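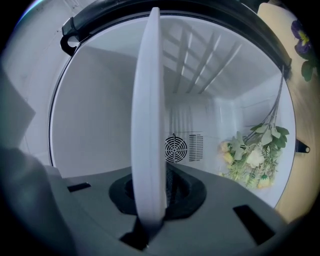

Kapitel 7
Werbeartikel als Instrument der Absatzförderung

7.1 Begriff und Abgrenzung

Werbeartikel sind Gegenstände, die ein Unternehmen unentgeltlich und mit Kennzeichnung an Kunden, Interessenten oder Beschäftigte abgibt. Von der Zugabe unterscheiden sie sich dadurch, dass ihre Abgabe an keinen Kauf gebunden ist. Warenproben fallen nicht unter den Begriff, da sie das beworbene Produkt selbst enthalten.

Für die Kalkulation werden drei Kostenarten getrennt erfasst: Stückkosten des unbedruckten Artikels, Einrichtekosten der Veredelung und Kosten der Verteilung. Einrichtekosten fallen je Motiv und Druckfarbe einmalig an. Bei kleinen Auflagen bestimmen sie den Stückpreis wesentlich mit.

Fallbeispiel Skolta

Der Büroausstatter Skolta lässt 2.000 Kugelschreiber der Serie Sulline einfarbig bedrucken. Der Lieferant Skedivell berechnet für Ware und Druck 1.462 Euro, für die Einrichtung 163 Euro. Die Gesamtkosten ohne Verteilung betragen damit 1.625 Euro, die Kosten je Stück gerundet 0,81 Euro. Ein zweites Angebot über 3.299 Euro umfasst die gleiche Menge mit Gravur und Einzeletui - die Einrichtung ist darin enthalten.

Ein Vergleich allein nach Stückkosten ist hier nicht zulässig, weil Nutzungsdauer und Kontaktzahl der beiden Ausführungen voneinander abweichen. Abschnitt 7.2 führt dazu den Kontaktpreis ein. Das Verfahren folgt der Darstellung bei Beaudoin und setzt die Kenntnis der Deckungsbeitragsrechnung aus Kapitel 4 voraus.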